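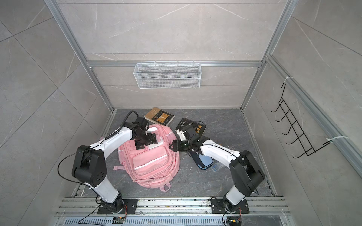 *Two-arm bench with the school bag, Vusness open day, June*

The open day at Vusness started at 11 in the morning, and I got there early enough to find a space in the yard behind the main building. The sign-in sheet was already on its second page. We were given a visitor badge and a folded plan of the ground floor, and left to go round in whatever order we liked.

I went to the manipulation room first. The benches there are small booths, open at the front, with walls in a pale marble pattern and a dark floor. Each has a name. The one I spent most time at is called Kruger, and its job for the day was a pink backpack, a few books and some stationery. Henryk Tokarz was looking after it. He has been at Vusness since it was two rooms over a tyre shop in Pemness, and he answered questions for most of the morning without sitting down.

He told us the bag was chosen over a cardboard box on purpose. A box stays the shape it is. A bag folds, the opening closes up, and a strap can end up anywhere, so the arms have to deal with a slightly different object every time. The team has recorded 2,470 runs with soft bags so far, and 190 of those were with this type.
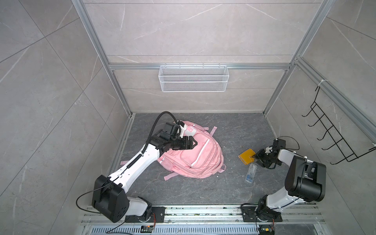

Somebody asked why it needed two arms. Henryk said one arm can pick up a pencil case easily enough, but putting it into a soft bag usually means something else has to hold the fabric. He compared it to packing a bag with one hand in your pocket. The hard part, he said, is getting the two to work close together without knocking into each other, and most of the past year has gone on that.

A man from Wakulley, where they pack returned goods, wanted to know about speed. The answer was that it is slow. A person would do the same job several times over while the arms did it once. Vusness is not selling the bench and has no date for doing so.
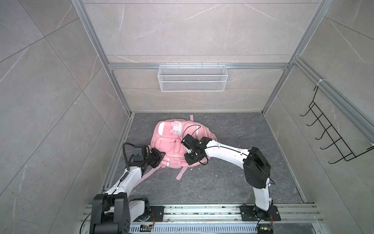 I watched for the best part of an hour, apart from a break for tea, which was in the corridor and came with good flapjacks. The talk upstairs at noon covered much of the same ground with slides. It had 61 seats and they were all taken, so I stood at the back by the door. The section on cable wear was the most useful to me, as we have had the same trouble at work with far simpler machines. 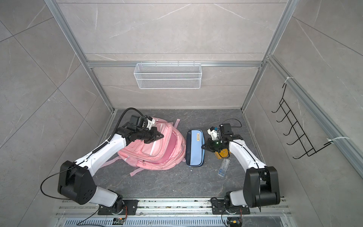
After the talk I went back down to ask about grippers. Henryk said the fingers get changed more often than any other part and that they keep spares in a drawer under the next bench. Parking is free but the yard fills up by noon. The next open day had not been fixed when I left, and the front desk is taking email addresses for it.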